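Helmy cake

Helmy cake is a layered semolina and almond cake soaked in a light citrus syrup and topped with a thin sheet of set apricot. It is associated with the town of Bornent, where it is sold by the slice in bakeries and whole for weddings and holidays. The cake takes its name from the Helmy bakery, which closed after the death of its last owner but whose recipe is still used by several shops in the town.

Description

A standard Helmy cake is baked in a square pan and has 2 layers of equal height. The crumb is coarse and slightly grainy from the semolina, with ground almonds making up close to half of the dry ingredients. The layers are joined with a paste of almonds, sugar and egg white, cooked until it holds its shape on a spoon. The apricot topping is firm enough to cut cleanly and has a matte surface.

Weight and size vary from shop to shop. The whole cake sold at Pallik, the largest bakery in Bornent, weighs 788 grams and is marked into nine squares before it is boxed. Smaller round versions exist but are usually labeled "Helmy style" by older bakers, who regard the square shape as part of the recipe.

History

The origin of the cake is not well documented. The earliest known written recipe is in a household notebook kept by Salma Benjelloun, who worked at the Helmy bakery as a young woman. Her version has a single layer and no apricot, and calls for orange flower water in the syrup. A note in the margin, in a different hand, reads "two thin ones are better than one thick one." It is not known who wrote it.

The apricot topping appears to have been added when a cannery opened on the edge of Bornent and began selling broken fruit cheaply to local businesses. Food writer Shobha Devadiga has argued that the topping was first meant to keep the upper layer from drying out in the shop window, and that customers then came to expect it. Abdelilah Amrani, who ran the bakery at Pallik for many years, disputed this. In his account the topping was copied from a tart sold in the neighboring town of Vetden.

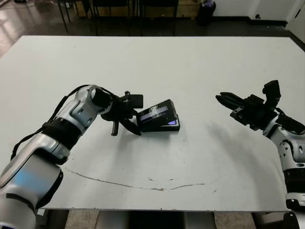

The Vetden claim remains a point of disagreement between the two towns. Vetden bakers make a similar cake with plum in place of apricot and call it simply "square cake." It is sweeter than the Bornent version and is not soaked in syrup.

Preparation

The batter is made by beating whole eggs with sugar until pale, then folding in the semolina, ground almonds and a small amount of melted butter. It is left to stand before baking so the semolina can take up moisture. Skipping this step gives a cake that sinks in the center.

The syrup is made from sugar, water and the juice and peel of lemons or bitter oranges. Most bakers pour cold syrup over hot cake. Some do the reverse – hot syrup over a cooled cake – which gives a softer crumb but makes the layers harder to handle.

For the topping, apricots are cooked down with sugar, pressed through a sieve and spread on an oiled tray. Once set, the sheet is trimmed and laid over the assembled cake. Dried apricots are used outside the fresh season, which in Bornent begins in June. The finished cake is kept for a day before cutting.

Variations

A pistachio version, made with the same proportions, is sold at several bakeries during the holidays. Yasmine Kamel, a pastry cook trained in Bornent, introduced a version with browned butter and less sugar that has since been copied elsewhere. Versions made with wheat flour in place of semolina are common in home baking, although the texture is closer to that of a sponge cake.

Serving

Helmy cake is served at room temperature with black coffee or mint tea. At weddings the corner squares are given to the oldest guests. Rania Mansour's collection of Bornent recipes also records the use of stale cake, which is crumbled, mixed with warm milk and eaten for breakfast.

See also

Almond cake
Semolina desserts
Syrup-soaked cakes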